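Search the newsletter
Enter keyword Go

Keeping a bottle at your desk
September
By Siham Kabbaj
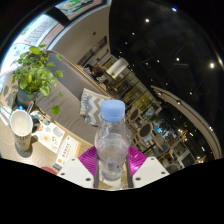

Niilo Kauppinen wrote in after the last issue to say that he throws out a plastic bottle every afternoon and would like to know whether he can just refill it. He also asked if the paper cups could go back next to the cooler, where they used to be.

Yes to the second one. The cups are on the shelf to the left of the cooler again, and there is a sleeve of 60 in the cabinet underneath. If you open the last sleeve, please write it on the supply sheet taped inside the door. Essam Ouazzani places the order with Clendstead once a month and goes by what is on the sheet.

As for the bottles, a clear plastic bottle with a screw cap can be refilled for a short while if it is rinsed and the cap is washed too. The threads and the ring under the cap are where it gets grimy first. Use warm water and a drop of dish soap, shake, rinse, and leave it upside down on the rack with the cap off. Hot water from the kettle will warp a thin bottle, so don't use that. If the bottle is scratched inside or smells of anything, put it in the recycling. Caps go back on before it goes in the bin. We checked with the hauler and that is how they want it now.

Anyone who would like something sturdier can ask Maximiliano Arancibia for one of the steel bottles left over from the Zasano open house. He had seven as of this morning. They hold more than the plastic ones and the lids come apart for washing.

A few people have been finishing their bottles into the plants. Plain water is fine, in small amounts. Flavored water, tea and anything with sugar should go down the sink. Ayman Berrada waters the potted plants on the tables every four days or so and would rather find them a little dry than soaked. Please don't leave cups standing in the pots either.

The cooler filter will be changed later this month, starting at 4 p.m. It takes until 6, and the tap in the kitchen will work as usual during that time. Fill up beforehand if you prefer the cooler.

Stistasura House Newsletter | Contact the editor | Copyright Stistasura, all rights reserved | Back to top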